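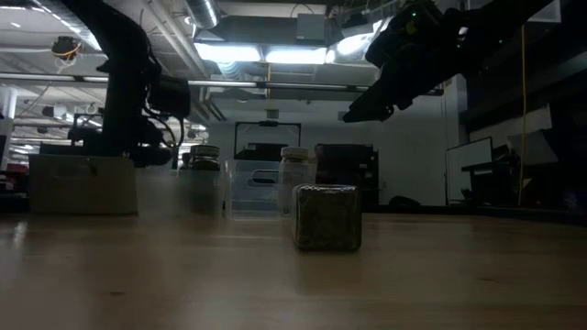 Two arms, one table and a few things to pick up, at the Horgate open day.

I came home from Horgate with a notebook full of scribbles, so if you fancy running a robot table at your own open day, this is how I'd go about it (I'm doing ours in July!).

Start with ordinary things. A cardboard box, a jar with a lid, a plastic bottle — visitors know how those feel in the hand, so they get what the arm is up to straight away.

Next, set the objects well apart. Shinji Murakami, who ran the afternoon session, told me he leaves a hand's width between them and puts the smallest one nearest the crowd. I'd copy that.

Then do a slow run with no visitors in the room. Kazuhiro Higuchi does his at quarter speed, one arm at a time, and only then lets both go together. Keep the stop button by your elbow and tell your helper where it is.

When people come in, say what the arm will reach for before it moves. Kids love guessing the next one! We had some 100 people through and the guessing never got old.

Last thing, write down every dropped object while you remember it. I didn't, and I'm still cross about it.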